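Pinorent Portfolio Review: A Bond Ladder Planner for People Who Already Keep Spreadsheets

Software for income investors, desktop version, tested on a taxable account and an IRA

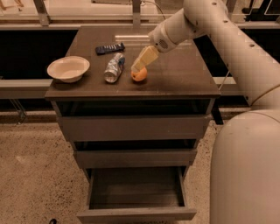

What it is

Pinorent is a desktop program for building and tracking bond ladders. It takes a list of holdings, either typed in or loaded from a CSV file, and produces a cash flow schedule, a maturity chart, a duration figure for each account, and a set of stress tables. It does not place trades and does not connect to a broker. Prices come from a file the user supplies or from the delayed feed included in the license.

The license is $490 for the first year. Renewal is optional. A lapsed copy keeps working on existing data but loses the price feed and the updated tax tables. One license covers 2 computers.

I ran it from the start of the year through July alongside the workbook I have used for a long time. The holdings were Treasury notes, TIPS, a small group of investment-grade corporates, brokered CDs, and two bond funds. Nothing in the mix was unusual, apart from one callable agency bond that I keep partly as a test case for software.

Setup and import

Installation is plain. The program asks for a data folder, a base currency, and a tax filing status, then opens on an empty account list.

The CSV import is strict about column order. It wants CUSIP, face amount, purchase date, purchase price, and accrued interest paid, in that sequence. If accrued interest is missing the row is accepted with a zero, and no warning appears. I found this only when the yield on one corporate came out higher than the figure on the trade confirmation. Check every row after the first import, and check the corporates twice.

Coupon rates and maturity dates are filled in from the CUSIP. Treasuries and CDs were all correct. The callable agency came in with the right final maturity but no call schedule, which had to be entered by hand. The form for this is decent: date, price, notice period, and a box for continuous calls.

The ladder view

The main screen is a bar chart by year with principal and interest stacked. Selecting a bar lists the bonds behind it. Empty rungs show as gaps, and the program can size a purchase to fill a gap given a target income.

The sizing tool works in one of two modes. In nominal mode it divides the target by the face amount and rounds to the nearest tradable lot. In real mode it applies the current index ratio for TIPS and discounts later coupons from longer rungs, working backward from the last year. This is the standard method and I could reproduce its output in my workbook to the dollar, once I had set the same settlement date in both.

The settlement date matters more than the manual suggests. Pinorent uses next business day for everything by default. Corporates bought near a coupon date can shift by one payment if this is wrong. The setting is under account options, on the second tab, and applies to the whole account. It should be available per holding.

Years for which no TIPS exist are handled by splitting the need between the nearest maturities on each side. The split can be weighted by duration or set by hand. I preferred duration weighting. The program then reminds the user to rebalance the pair as new issues come out, though the reminder is a line of gray text at the bottom of the report and is easy to miss.

Duration and stress tables

Modified duration is shown for each bond, each account, and the household total. Effective duration is calculated for callable bonds using a simple rate tree. The volatility input for the tree is a single number with no term structure. For a retail user with a few callable positions that is adequate. Anyone holding a large block of callable municipals will want something better.

The stress tables apply parallel shifts, a steepener, a flattener, and a credit spread widening. Shift sizes are editable. Results are given in dollars and as a percent of market value, and the two columns can be exported. I compared the parallel shift results against a full repricing in my workbook. Noncallable bonds matched. The agency differed by a small amount, explained by the tree.

Bond funds are the weak point. The program treats a fund as a single bond with constant duration that never matures, and it takes that duration from a number the user types in. If the figure is old the household total is wrong, and nothing on the screen shows how old it is. I added the date of the last update to the fund name as a workaround.

Inflation scenarios

There is a separate page for inflation. The user sets a path by year, and the program projects nominal cash flow from TIPS and real cash flow from everything else. The default path is flat. Saved paths can be compared, up to 5 at a time.

I found this page more useful than the rate tables. With a stock-and-bond portfolio most planning tools report one expected return and one volatility, and the purchasing power of the fixed payments gets folded into an average. Here the nominal corporates and CDs are shown losing ground year by year under a given path, in dollars of today. The effect of moving one rung from nominal to real is visible right away.

The page does not model taxes on the inflation adjustment in a taxable account. The annual tax report does include it, so the data is in the program. The two parts simply do not talk to each other.

Reports

The annual report lists interest by type, market discount, premium amortization, and original issue discount. Premium amortization uses constant yield. I matched it against my broker's form and found two differences, both on corporates bought before I changed firms, where the broker appears to have received a wrong cost basis.

PDF output is clean but fixed in layout. The font in the cash flow table is small when printed on letter paper. CSV export is complete and includes a header row, and the exported file cannot be loaded back in without deleting that header. This is a minor fault with an easy fix, and it was still there in the July update.

Speed and stability

Recalculating the full household takes a moment on an older laptop. The stress page takes longer if callable bonds are included. The program closed without warning once, during an export to a network drive, and no data was lost. Backups are written to the data folder at exit as dated copies. They are never deleted, so the folder needs to be cleared out from time to time.

Compared with Fellside and Tonen

Fellside is the closest match. It runs in a browser, links to brokerage accounts, and needs almost no manual entry. Its ladder view is more attractive and its price data is fresher. It has no real-dollar sizing tool, and its callable bonds are always run to final maturity, which overstates duration whenever a bond trades above its call price. For someone with only Treasuries and CDs, Fellside does the job with less effort.

Tonen is a spreadsheet add-in. It supplies pricing and yield functions and leaves the layout to the user. The functions are accurate and well documented. It suits a person who wants to check somebody else's numbers, and I still use it for that. It has no tax report.

I also looked at Zuccaro, which is sold mainly to advisers. The trial was limited to sample data, so I could not run my own accounts through it and will leave it out of the comparison.

Faults worth knowing before buying

Missing accrued interest is accepted as zero with no message.

Settlement is set per account only.

Fund durations are typed in and carry no date.

The inflation page ignores tax on TIPS adjustments.

Municipal bonds are supported, but state tax treatment is a yes or no box. Bonds from a territory have to be marked by hand.

Support

I sent two questions by email. The one on call schedules was answered the next morning with a correct explanation and a sample file. The one on the header row got a ticket number and no further reply. The manual is a PDF with a working index. The formulas are printed in an appendix, with day count conventions stated for each bond type, and this saved me a fair amount of time.

Who should buy it

The price makes sense for a household with a ladder across several accounts, some TIPS, and at least a few bonds that need proper amortization at tax time. A ladder of a few rungs held in one IRA can be kept on a single sheet at no cost. Investors who hold their fixed income mostly through funds should pass on it, given how the program handles them.

I have renewed the price feed for another year and moved the taxable account over fully. The IRA stays in the workbook until settlement can be set by holding.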